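From: Ji-hoon Lim
To: Yurt users list
Date: 25 June 2018
Subject: Re: pads coming loose on the hand-held pair

Hello all,

Sorry for the slow reply, I've been down at Protcombe most of the month and the post there is hopeless.

> Has anyone else had trouble with the finger pads on the hand-held
> grippers? Mine creep towards the tip after a day or so of cloth work
> and then one side bites before the other. I've tightened everything
> I can see. Also, is it worth cleaning them or do you just swap them?
> Ours are the textured sort, stuck on with the tape they came with.

Yes! All the time, until I stopped using the tape that comes with them. It's fine for boxes and bottles, but cloth drags sideways on the pad every time you lift and the glue just slowly walks. I went over to the thin Gemel tape (part 1761, if you're ordering) and I haven't had a pad shift on me yet -- though do get every scrap of the old glue off first or you've wasted your money. A plastic scraper and a bit of patience. I wouldn't use anything sharp on the plates, I did that once and the new tape lifted along the scratch.

On cleaning: I wipe mine at the start of each session with a barely damp cloth and let them dry properly before I touch anything. Fluff is the real enemy. A pad full of it looks perfectly all right and then slides off a hem like it's been buttered. I swap the pair when the texture starts to feel smooth under a thumbnail, and always both together, never one. If you put one new pad opposite an old one you get exactly the lopsided bite you describe.

As for tightening everything you can see, that may be half the trouble. Do the fasteners up finger tight, close the gripper on a folded bit of card so the pads sit flat against each other, and only then nip them up, a little on each finger in turn. If you do one finger right up first it pulls the bracket over and you'll never get it square again without starting from scratch (ask me how I know).

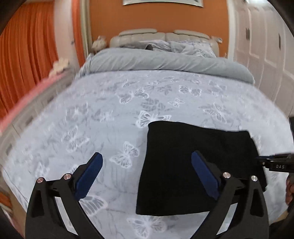 My check after any pad change is a folded cloth on a soft surface, because a hard table flatters a badly set gripper. A mattress gives under the tips, so if one pad is sitting proud you feel it straight away. I like a dark cloth for this, and the black one on the butterfly bedspread is about as easy to see as you'll get -- the dark blue pads are a bit harder to pick out against it, mind, so look along the inner faces as you close. Bring one pad up to the fabric, close slowly, lift a hand's width, put it down. I do 26 lifts with each gripper and if it drops the cloth more than 2 times, off come the pads and I start again. Fussy, but it's saved me a few wasted afternoons.

The Skimik spring kit somebody mentioned back in September is worth a look too, but sort the pads out first or you won't know which of them cured it.

Let me know how you get on, and if you want some Gemel tape to try I've got half a roll going spare.

Cheers,
Ji-hoon

Comments (3)

marrowfat
Card trick worked a treat, thank you. I'd been doing the left finger right up first for months.

pell_h
Does the tape hold in the cold? Our shed gets pretty grim in winter.

Ji-hoon Lim
@pell_h Mine has, but I put it on indoors and leave it overnight before it goes out. Warm the plate in your hands a bit first if you can.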